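Chapter 7
Large Paved Surfaces: Jointing, Levels and Edges

7.1 Scope

This chapter deals with unit paving laid over open areas where people walk in any direction and vehicles are occasional. It covers the setting out of joints, the choice of module, the treatment of inlaid work, and the way a paved field meets steps, planting and buildings. Footpaths and driveways are covered in Chapter 6, and the design of the sub-base in Chapter 4. Readers who have not worked through the drainage calculations in Chapter 5 should do so first, as the falls adopted there govern most of what follows.

A plaza differs from a path in one main respect. A path has two edges close to every point on its surface, and small errors in line are absorbed at those edges. In a plaza the errors accumulate. A joint that wanders by a few millimetres per unit will be plainly out of line at the far side, and the eye picks up the fault most readily when looking along the joint at a low angle. Setting out is therefore done from the centre of the field, and the cut units are taken up at the perimeter.

7.2 Terms used in this chapter

Field: the main body of the paving, laid to a single module and pattern.

Module: the centre-to-centre spacing of the joints. It includes the joint width.

Inlay: a figure or band set flush within the field and distinguished from it by colour, material or both.

Margin: the strip between the field and a fixed edge such as a kerb, ledge or planting bed.

Movement joint: a joint filled with a compressible material and carried through the full depth of the bound layers.

7.3 Reading a surface before measuring it

A site inspection starts with the surface as a whole. Walk the perimeter, then cross the field along one line of joints and return along another. Record colour changes, isolated units that differ from their neighbours, changes of level, and the position of trees relative to the paving. Strong shadow makes colour hard to judge, so note the light at the time of the visit and mark any area that needs a second look. Joint lines should be checked on site with a stringline, as wide-angle lenses bend straight lines toward the margins of a photograph.

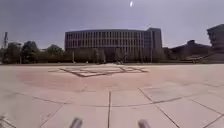 Figures 7.1 to 7.3. A paved plaza in front of a long building with a gently curved form.
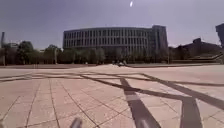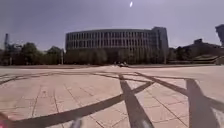
7.4 Choosing the module

Large units give fewer joints and a calmer surface, but they are less tolerant of settlement. Where one corner drops, the lip is carried along the full length of the unit. Small units follow minor settlement more closely and are easier to lift and relay by hand.

The worked problems at the end of the chapter use two imaginary-free data sets drawn from the Torkola and Sonanora schedules in Appendix B. The Torkola schedule lists 84 bays and the Sonanora schedule 53. In both, the module is fixed before the bay dimensions, and the margin takes up the difference. Keep cut units at the margin to no less than half a full unit – where the arithmetic gives a narrower strip, shift the centreline by half a module and recalculate.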